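Home News Food People Archive

Lena Kaczmarczyk has baked bread in Flerkville for nine years. She started in July with one oven and 800 loaves a month.

"I sold the plain white first," she says. "People want something they can toast."

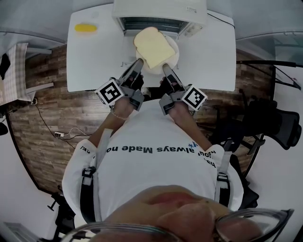
Liette Gosselin remembers the early loaves as heavy and a bit salty, and says she bought them anyway.

Kaczmarczyk laughs at this. "The salt was my fault. I was using my father's recipe from Skolov, and he salted everything."

Her flour now comes from Retamal. She tried seven mills before settling on it. The dough rests overnight and goes in at five.

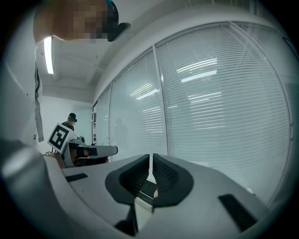 Black pads on a white and grey hand-held gripper.

She has no plans for a second shop. "I'd have to get up earlier."

Contact us | Copyright Flerkville Pages | Back to top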